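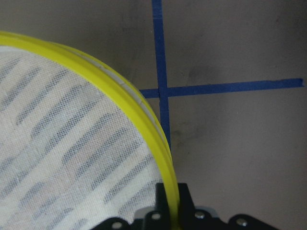 About Jendbridge Needlework School

We teach people to sew by hand. Embroidery mostly, plus mending, a bit of quilting, and whatever else someone on the teaching team has fallen in love with lately (at the moment it's sashiko, and before that we all went slightly mad for smocking). If you've never threaded a needle, come along. If you've been stitching since you were six, come along too – we have plenty to talk about!

How we started

The school began in Lurdes Barreto's front room on Tremblay Street, with two students and a kitchen table that had to be cleared before dinner. Lurdes had learned whitework from her grandmother and had spent most of her working life in alterations, taking up hems and replacing zippers. She loved that work, but she kept meeting customers who wanted to know how it was done. Could she show them? She could, and she did, and then they brought their sisters.

These days we have the upper floor of the old Putach hardware building, at number 89. The stairs are steep and the windows are enormous. Colours look right up here, even in February, and anybody who has tried to match two navy threads under a ceiling bulb will know why we get so excited about that. There's a lift at the back entrance, off the laneway – ring the bell and one of us will come down.

What we teach

Our beginner course, First Stitches, covers running stitch, backstitch, stem stitch, satin stitch and French knots. You'll make a sampler, and we hope you'll keep it, wobbly bits and all. Lurdes still has hers over her desk and the satin stitch is dreadful.

After that you can go wherever you like. Counted work is our busiest class, probably for the people who enjoy a chart and a quiet evening. Whitework is smaller and slower, and Lurdes teaches every session of it herself. Visible mending runs as a drop-in, so bring the jeans, the tea towel, the favourite cardigan with the elbows gone. Children from eight up have their own Saturday-style club in the school holidays, with big needles, thick wool and a great deal of noise.

Class sizes stop at 20 for talks and are much smaller for anything with a needle in it. We want to be able to sit beside you and look at your hands, and you can't do that from the front of a room.

The thread library

We're very proud of this one. Members can borrow hoops, frames, books and charts, and take short lengths of thread from the shared drawers without buying a whole skein for three leaves and a berry. The drawers hold 206 colours at present. Most came from people clearing out a relative's sewing room, and we treat those gifts with real care. If you have something to pass on, please phone first so we can tell you if we've got space.

Preleo

Preleo is our yearly show of student work. It takes over the whole floor, the stairwell and the front window of the café next door. There's no judging and there are no ribbons. First-year samplers hang next to pieces that took a decade, and visitors are welcome to ask the makers about any of them. We put the kettle on early.

Visiting us

You don't need to book to have a look around. Come up while a class is on, say hello, and have a poke through the books. Someone will be glad to show you what they're working on, and may be a little hard to stop.

Page updated 16 October 2023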